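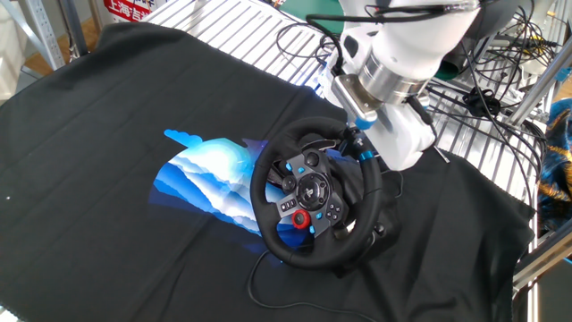

Parents who answered a survey by the Barkberg library said rainy afternoons and school breaks are the hardest times to fill, and that most of what is on offer nearby costs more than they want to pay for two hours. The library is responding with a free indoor activity program for children that opens in November and runs through March.

The program will take over the large meeting room on the ground floor every school day from 3:30 p.m. until closing. Children ages 4 to 11 can drop in without signing up. Those under 8 need an adult with them.

Activities will change every two weeks. The first set includes cardboard building, a paper airplane course taped out on the floor, and a table for salt dough. Later sets will cover shadow puppets, simple board games made from scratch, and indoor scavenger hunts that send children into the stacks to look for clues.

The survey went to families with library cards in the fall, and 294 of them filled it out. Many wrote that their children had outgrown the story hour but were too young for the teen room upstairs. Several asked for something noisy to be allowed in the building, at least some of the time. The meeting room has a door that closes, and staff say that was a factor in choosing it.
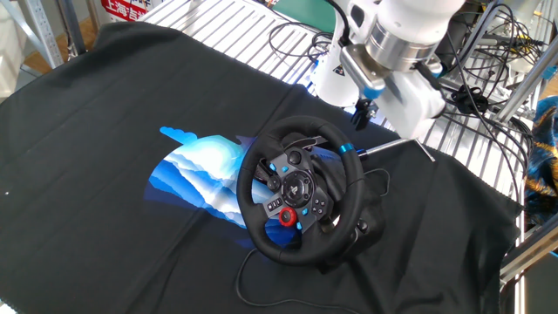

Money for supplies comes from a grant of $2,000 from Lascombe, the craft store on the Votside road. Library staff expect it to last the whole season, as most of the activities use things people throw out anyway. Clean egg cartons, paper towel tubes, jar lids and shoe boxes can be left in the bin next to the returns desk starting in October. Glass and foam trays will not be accepted.

Families who can't get to the library will be able to pick up a take-home bag at the front desk. Each bag holds supplies and printed directions for two activities. There will be around 40 bags a month, one per household. The Votside branch will have its own supply but will not host the drop-in sessions this year, as its only open room is being repainted.

The Theodorakopoulos bakery across from the library has offered to put out coffee for adults in the first week. Food and drinks will stay in the hallway.

The library is still looking for long tables to borrow through March. Anyone with one to lend can call the front desk during open hours. 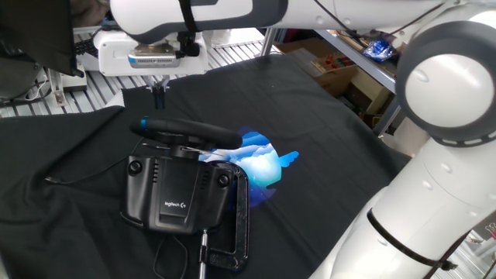 Other library news

The used book shelf has moved to the front entrance. Paperbacks remain 50 cents, and children's books are free.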